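Altley Toy Library - Play Table and Toy Safety Check, with comments

Period: October. Checked against the house list, revision 3. Comments are mine and may be skipped by anyone in a hurry, as they were last time.

1. Table surface
OK. Ran a dry cloth over the whole top and a bare palm after it. No splinters. The varnish has survived another season of small people, and I have stopped asking how. Please keep hot mugs off it. The ring near the office door dates from a meeting about keeping hot mugs off it.

2. Small items box
COMMENT. The rule is that small pieces live in an open box on the table during sorting and in a lidded tub at all other times. Every piece goes through the choke tester before it goes back out, including the ones that "obviously" pass.
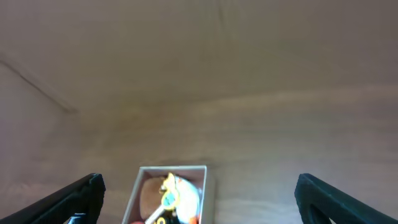 Item 2: small items box on the tabletop, packed.

The Coşkun tester is in the top drawer. If it is missing, look in the pretend kitchen, where it has a second career as a cup.

3. Box edges and corners
OK. Pressed all the rims with a thumb. Replace any box that has gone soft or started to peel - tape is not a repair, and brown tape is not a decoration.

4. Toys with strings, cords or beads
ATTENTION. The rattle drum is charming for the first minute. Tug each beaded string firmly, check the knot where it meets the drum, and twist the handle to see if it wobbles. Out on the table only, with an adult near. It does not go in the take-home bags, whatever a persuasive three-year-old tells you.

5. Wheeled toys
OK. Pull each wheel sideways. The yellow truck was put through this and has been signed off. Wheels that come away go in the bin the same day, and so does the vehicle, because a truck with three wheels will be adopted by somebody.

6. Balls
OK. Squeeze, look for splits, wipe. Check that any printed face isn't flaking. Anything that fits through the tester goes, even if it is smiling at you. 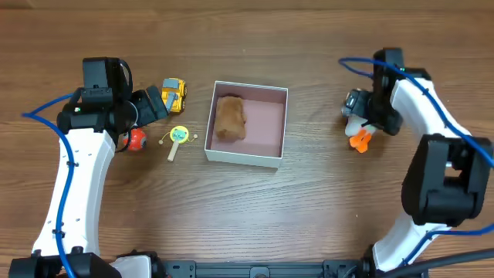
7. Soft toys: seams, eyes, fur
COMMENT. Go over the seams with fingertips, back and sides included, since most people inspect a plush toy by looking it in the face. Pull gently on ears and limbs. Shake out any shedding fur before it reaches somebody's mouth.

8. Soft toys: tags, clips and fasteners
ACTION. Metal clips and plastic tag loops come off before the toy is lent out. Cut the loop close to the fur, find both ends, and put them in the bin. Wash label stays on.

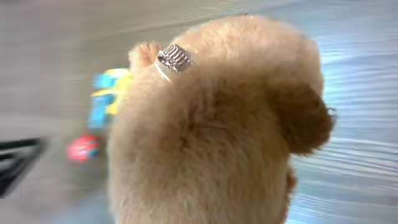
Item 8: tan plush, silver clip at the base of the ear. To be removed.

I wrote the same thing on the Trurside sheet, and was told the clip was "part of the look." It is a very small look, and it would fit in a nostril.

9. Hard plastic toys
OK with a note. Feel along the joins where two colors meet, which is where cracks like to begin. Yellow and blue pieces get the same treatment as everything else, even though they are cheerful. Flex anything that sticks out, and listen for a click that wasn't there before.
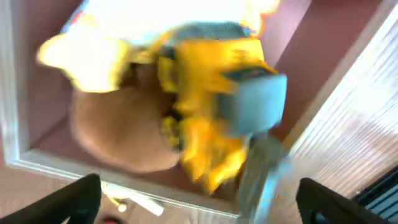

If it does click, set it aside and write it in the book. Don't put it back in the pile to see if it gets better. I have waited on a clicking toy myself, and it got worse.

10. Cleaning
OK. Emaria wipes for hard toys, a cool wash for plush, nothing at all for the drum except a barely damp cloth. Dry everything fully before it goes in a tub with a lid.

11. Paperwork
FAIL. The book was under the dress-up hats again. It now has a string of its own, which I have tugged firmly.

Result: pass, subject to item 8. Sheet to be pinned inside the cupboard door by 4 p.m.

Contact the Altley desk during opening hours | © Altley Toy Library | Back to top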